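Section 4: Setting up the shared kitchen for a catered session

4.1 Purpose of this section

This section explains how to prepare the shared kitchen at Komurthorpe for a booked session, how to use the fixed equipment during the session, and how to hand the room back afterwards. It applies to all hirers, whether the booking is for a cookery class, a community lunch or a private function. It should be read together with Section 2 (Booking and Access) and Section 3 (Fire and First Aid).

The person named on the booking form is referred to throughout as the responsible hirer. The responsible hirer must be present from the moment the kitchen is unlocked until the handover form has been signed. The role may be passed to another adult during the session only if the change is written on the form before the first person leaves.

4.2 Before you arrive

1. Check that your booking confirmation shows the kitchen as well as the hall. The two rooms are let separately, and a hall booking alone does not include use of the hob, ovens or dishwasher.

2. Read the equipment list on the reverse of the confirmation. Items marked F are fixed in the room. Items marked S are kept in the store and must be requested two working days in advance.

3. Agree your numbers. The kitchen may be occupied by no more than 15 people at one time. The hall may seat up to 100 for a meal, but the serving hatch must then be kept clear on both sides.

4. Arrange deliveries for a time when the responsible hirer will be present. The office cannot accept or sign for food. Chilled goods left in the porch will be disposed of.

5. Bring your own tea towels, oven gloves, foil and food bags. Washing-up liquid, hand soap and paper towels are supplied.

Note: Hirers with a Saturday booking should collect the key during office hours on the last working day before the session. The office is closed at weekends. Questions about keys should be put to Wiroj Limsakul at the bookings desk.

4.3 Opening the kitchen

1. Unlock the corridor door first, then the kitchen door. Leave both unlocked for as long as anyone is in the room.

2. Turn on the lights at the double switch to the left of the door. The second switch also controls the hatch lights.

3. Turn on the extractor. Set the dial to position 1 for general use and to position 2 when the hob or more than one oven is in use.

4. Turn on the red isolator marked COOKER. A small lamp beside the isolator will light. If it does not, do not reset anything at the main board. Telephone the number printed on the inside of the door.

5. Run the hot tap for one full minute before using the water.

6. Check the fridge thermometer and write the reading in the log. A reading of 5 degrees Celsius or below is acceptable. If it is higher, close the door, wait for 15 minutes and read it again. If the second reading is still too high, do not use the fridge and inform the office.

Caution: The Hastton water boiler is left switched on and is hot at all times. The tap has no child lock. Children must not use it, even when supervised.

4.4 Hob and ovens

The kitchen has one six-ring electric hob and two Fesutwood built-in ovens. The ovens are controlled separately and may be used at different temperatures.

To use an oven:

1. Check that the oven is empty. Trays are sometimes left inside by earlier hirers.

2. Turn the left-hand knob to the cooking method required. The symbols are explained on the card fixed to the wall.

3. Turn the right-hand knob to the temperature required. The amber lamp will come on and will go out once the temperature has been reached.

4. Allow about 25 minutes for a full oven to heat. The upper oven is the quicker of the two.

5. When you have finished, turn both knobs to the upright position. Turning only the temperature knob to zero leaves the fan and the lamp running.

Note: The lower oven door must be lifted slightly before it will close fully. Please do not force it. A replacement hinge has been ordered.

Caution: Do not cover the floor of either oven with foil. Doing so damages the lining, and the cost of repair will be taken from the hirer's deposit.

4.5 Small appliances

Small appliances owned by hirers may be used if they are clean, undamaged and fitted with a moulded plug. No more than two heating appliances may be used on the worktop sockets at one time. Kettles, hotplates, slow cookers and toasters all count as heating appliances.

1. Place the appliance on a level, dry surface, with a clear space behind and above it.

2. Keep the lead away from the sink and from the front edge of the worktop.

3. Switch off at the socket before removing the plug.

4. Allow the appliance to cool fully before putting it back in its box.

Extension leads are not permitted in the kitchen. If the sockets are not in the right place for your session, speak to the office before the day and not on the day itself. Portable gas burners are not permitted anywhere in the building.

4.6 Food preparation and allergens

1. Wash your hands at the small basin beside the door. The large sinks are for food and dishes only.

2. Use the coloured boards as marked: red for raw meat, blue for raw fish, green for salad and fruit, brown for vegetables, white for bread and dairy products. Boards must not be exchanged during a session, even after washing.

3. Keep all original packaging until the last guest has left. If someone is taken ill, the ingredients list will be needed at once.

4. Complete the allergen sheet before any food passes through the hatch. List each dish on its own line. Shop-bought sauces and spreads must be listed as well as the dishes they are served with.

5. Display the completed sheet on the hall side of the hatch, at a height which a seated person can read.

Note: Mustard, celery and sulphites are the entries most often missed. Blank allergen sheets are kept in the folder on top of the fridge. A large-print version is available.

4.7 Laying out the serving table

The serving table should be ready before the hall doors are opened to guests. Cold items may be put out first. Hot items should remain in the oven or on the hob until guests are seated.

1. Wipe the table with the spray provided and dry it with a paper towel.

2. Put each kind of food in its own plate or bowl. Sauces should stay in the bottle they were sold in, so that guests can read the label.

3. Keep cut fruit apart from dishes that contain nuts, and provide a separate spoon or pair of tongs for each.

4. Leave a clear strip along the front of the table for guests to rest their plates. 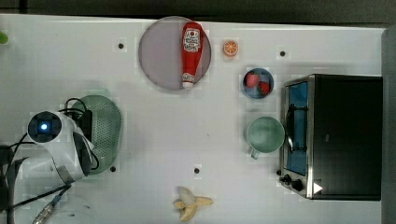 5. Note the time at which the first chilled dish was put out. Write it at the top of the allergen sheet.

6. Remove any chilled dish that has been out for two hours. It must not be returned to the fridge for later use.

Caution: Small round fruits such as grapes and cherry tomatoes should be cut lengthways into quarters when children under five are attending.

4.8 Dishwasher

The Cârstea dishwasher is a commercial model and works differently from a household machine. One wash takes 2 minutes.

1. Check that the standing pipe is in place in the base of the machine.

2. Close the hood and press the green button once. The machine will fill and heat. The display will show a steady light when it is ready.

3. Scrape and rinse all dishes. Load plates facing the same way, and place cups upside down in the square rack.

4. Close the hood to begin the wash. It will stop by itself.

5. Lift the hood slowly and stand back to avoid the steam.

6. Leave the rack to air-dry on the drainer before stacking.

Do not put wooden boards, sharp knives or non-stick pans in the machine. Do not add washing-up liquid. The detergent is fed in automatically, and foam will cause the machine to shut down.

4.9 Closing and handover

1. Turn off the hob, both ovens and the COOKER isolator. Leave the fridge and the water boiler on.

2. Drain the dishwasher by removing the standing pipe, and leave the hood open.

3. Take all food away with you, including anything in the fridge door. Unlabelled food will be thrown out on the next working day.

4. Empty the bins into the outside containers. Food waste goes in the brown container without a plastic bag.

5. Sweep the floor and mop it with the blue mop. The red mop is for the toilets only.

6. Complete and sign the handover form, noting any breakage or fault. Small breakages are not charged for if they are reported.

7. Turn off the extractor and the lights, lock both doors and place the key in the wall safe.

Faults that affect safety should be reported by telephone as soon as they are found. All other matters may be sent in writing to Braulio Cuevas, Premises Officer, using the form at the back of this guide. The deposit will be returned once the handover form has been checked.

Section 5 deals with the use of the hall, stage and sound system.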